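Search notebook... Go

Jun 11, 2019

Adhesive shelf test, Kundgate batch. Pulled the December lap joints from the cabinet and ran the first set on the Jullard tester. Crosshead speed unchanged from the last series.

Control joints (fresh mix): mean failure load 2,476 N, n = 9. Failure in the bond line on all of them.
Aged joints: mean 1,839 N, n = 9. Mostly at the interface on the primed side - same pattern as the Ocampo lot.

Load cell zero drifted between sets. Re-zeroed and repeated the last two controls, no change worth noting. Fixture pins are worn and should be replaced before the next set.

Surface prep may be the larger factor. The aged set was wiped with the old Gresano solvent, the controls with the new can. Need a set with prep held constant before blaming storage. Cut 28 more coupons, abraded one face, bagged them. Not bonded yet.

Open: humidity log for the cabinet has a gap in it. Check whether the spare logger covers it.
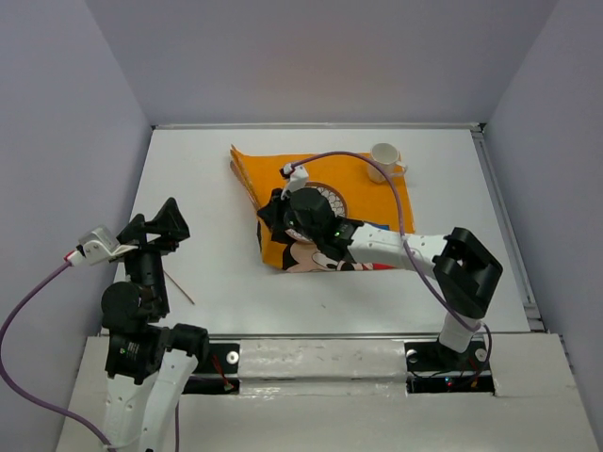
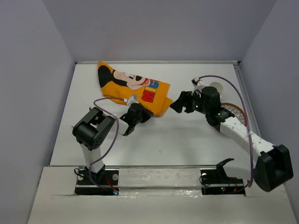 White tabletop with gray walls on three sides, both photos. Yellow cloth on the table in the second.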